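Gripper tips for a small bench arm

We've had two arms running in the Draltberg shared workshop since January, and the bit we get asked about most is the picking up. It's such a satisfying job to get right! Everything below was learned on ordinary drinks bottles, with black ridged fingers and a plain white table.

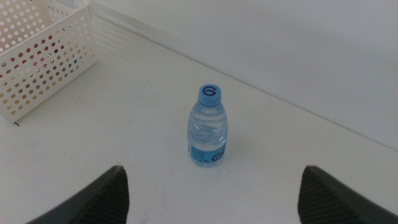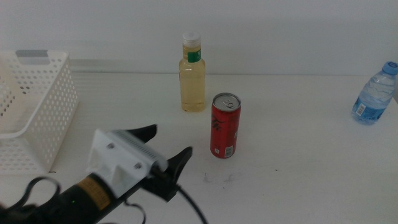
Same white table and white wall all the way through, and a blue-capped water bottle in every one.

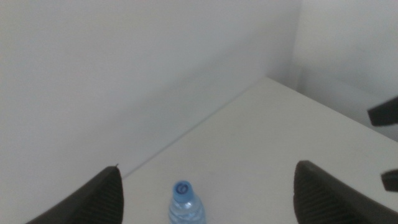
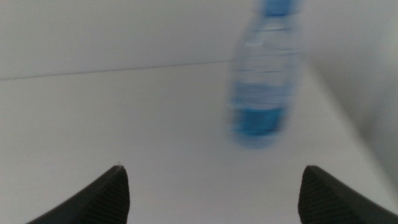
Can I practise with empty bottles instead of full ones?
You can, but start with full ones. An empty bottle slides away at the lightest nudge and crumples when the fingers close, so you end up chasing it round the table. Once your arm manages six clean lifts in a row with a full one, try half full, then empty.

A few more things worth knowing:

Open the fingers as wide as they'll go before you move in. Closing is quick, and a clipped bottle always rolls further than you'd think.

Aim for the straight part of the body, below the shoulder. Caps are tempting — they're a lovely bright target — but they give you very little to hold.

Slow the last stretch right down. Our Plarnora controller takes a speed setting from 1 to 389 and we drop it to 200 for the final approach.

Leave slack in the cables. Move the arm by hand to its furthest reach first and see what goes tight, then clip things down.

Wipe the finger pads every Friday, or whenever they start to feel greasy. An old toothbrush gets into the grooves beautifully.

Keep a log, even a scruffy one. Ours is up to 1,297 lifts and it's brilliant for spotting when a screw has worked loose — the misses start to bunch together days before you'd feel any wobble.

Spare pads are in the Sunness drawer under the lathe. Please write down what you take.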